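Canned air or electric blower for cleaning out a desktop?
Dunside Community Forum > Home and Workshop > Cleaning and Maintenance

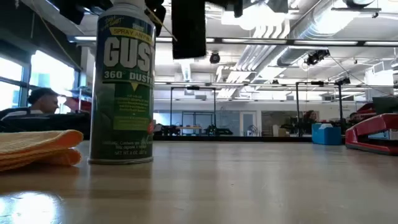 Can of 360° duster and a microfibre cloth, on the bench

hpartanen
Posted April 1, 2018

I clean out my desktop and two keyboards twice a year, spring and November. Up to now I've used whatever canned air was on the shelf, and this time it's the green can in the photo. The cloth is for the outside of the case and the desk afterwards.

My question is whether to keep buying cans or get one of the plug-in blowers. The Carik one is $50 on sale at Kemppainen. A can does me one full clean if I'm careful.

Also, does anybody trust the 360° thing? Every can I owned before this one said keep it upright.

Hanne Partanen

boltcutter
The 360 ones are meant to be used at any angle, yes. Still read the back of the can before you tip it. The ordinary ones spit liquid if you turn them over and it comes out cold enough to give you a burn. I did that to my thumb once and it was sore for a week.

Get the blower. You'll have paid it off in a couple of years.

melina_z
I'd disagree on the blower for keyboards. I had the Brikden and it was fine on the tower but useless between keys because the nozzle is too wide. It's also very loud, and my dog left the house. I went back to cans for anything small and gave the Brikden to my brother, who uses it on his shop vac filters.

Two things that matter more than which one you buy:
Hold the fan blades still with a finger or a pencil. If you let them spin up you can wreck the bearing.
Short bursts. If you hold the trigger down the can goes cold and the pressure drops, and then you think it's empty when it isn't.

Melina Zacharopoulos

boltcutter
The Brikden comes with a narrow tip. Did you try it?

melina_z
Mine didn't come with one. It was the older model.

greyheron
Neither. Soft paintbrush and a vacuum hose held a few inches back. I've looked after 200 machines for a school board and we stopped ordering cans years ago. Blowing dust around a room just means it lands on the next computer.

boltcutter
You're not supposed to put a vacuum near a board because of static.

greyheron
I said a few inches back. The brush does the work and the hose only catches what comes off. Never lost one.

pinecone3000
I do mine out on the back step with a can, so the dust isn't in the house. Doesn't work in January.

Go easy with the microfibre cloth on painted cases. If there's grit in it you'll leave fine scratches. Wash them on their own with no fabric softener.

hpartanen
Thanks everyone. The cloths get washed with the tea towels, so I'll change that.

Greyheron, what size brush? I have a 2 inch one for trim, but it's been in paint.

greyheron
Smaller than that, and a new one. Natural bristle. Wrap tape around the metal part so it can't touch anything.

melina_z
And unplug the tower first. I know you know, but somebody will read this later.

hpartanen
Unplugged, yes. I'll use this can on the keyboards and try the brush and vacuum on the tower. If I'm not happy with it the Carik sale runs to the end of the month.

boltcutter
Post how it goes. I still say blower.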